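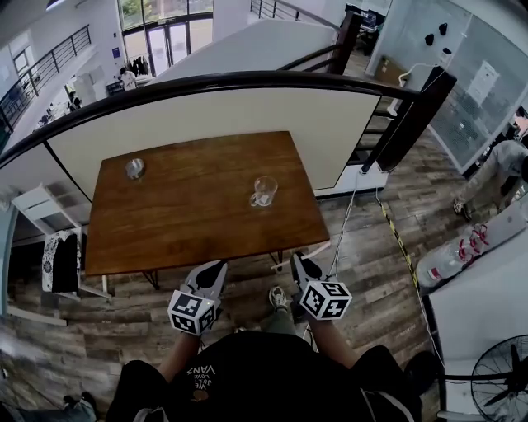
The Winter the Bridge Was Cut

A story of old Clolbridge

In January the river froze from the mill at Borkness down to the walls of Clolbridge, and the office of the Bridge Warden was directed to keep a fire burning on the middle pier. The order was signed by the mayor and carried out by Yannick Hoarau, a clerk of the lowest grade, who had not been asked whether he knew anything about fires.

He was issued a brazier, a shovel and a ledger. In the ledger he was to record the wood burned, the state of the ice and the name of every person who crossed after dark. The tolls of Clolbridge had been collected in this manner since the first stone was laid, and the town did not consider that cold weather was grounds for a change in procedure.

For some eight nights there was little to write down. A carter named Gautier came over from Talotville with turnips and went back with salt. A midwife crossed and declined to pay, as was her right under the charter. Hoarau wrote her name in the book and put a line through the column for the toll. Toward morning he walked to the upstream rail and listened to the ice, which made a sound like heavy furniture being moved in another house.

On Monday the wind turned to the south. By noon there was water standing on the ice, and by dusk the gutters of the lower town were running. Gautier arrived at the gate after dark without his cart. He had left it on the hill, he said, and the horse with it. The ice at Borkness had broken that afternoon and taken the mill wheel, and then the mill. It was now packed against the bend above the town in a heap as high as a church door.

Hoarau entered the statement in the ledger and asked Gautier to make his mark beside it. Then he locked the gate at the Talotville end, which he had no authority to do, and sent the carter to wake the mayor.

The mayor came in his nightshirt and a fur coat. Behind him came the master carpenter and four of his men with axes. The bridge at that time was stone for most of its length, but the two spans nearest the town had been lost in the war and replaced with timber. The carpenter's opinion was brief. If the ice came down and lodged against the timber, the river would have nowhere to go except the streets. If the timber was gone, the ice might pass.

"That bridge is the property of the town," the mayor said. "It may not be altered without a vote."

"When is the vote?" the carpenter asked.

The mayor looked up the river. There was nothing to see in that direction, only a long grinding noise that had not been there when he left his bed. He asked Hoarau for the ledger. Standing at the brazier, he wrote three lines in it and signed them, and the ink froze a little on the pen before he reached the end of his name.

The men worked by the light of the toll fire. They cut the braces first and then the beams, and at six in the morning the second span dropped onto the ice and lay there, whole, like a door taken off its hinges. The ice came down before sunrise. It struck the piers hard enough to ring the bell in the gatehouse, and it went through the gap in pieces the size of barns. In the lower town the water stood knee-deep in the cellars of Salt Lane and rose no further.

Hoarau was by then on the wrong side of the gap. He had gone back along the stone spans to save the brazier, for which he had signed. He remained on the middle pier until the following evening, when Gautier fetched a boat and brought him down by rope. The ledger had been inside his coat throughout.

The final entry for that night is in his own hand. It gives the wood burned as all of it, and the state of the ice as departed. Under persons crossing after dark he has written the names of the carpenter's men, the carpenter, the mayor and Gautier, with the toll for each marked as owing.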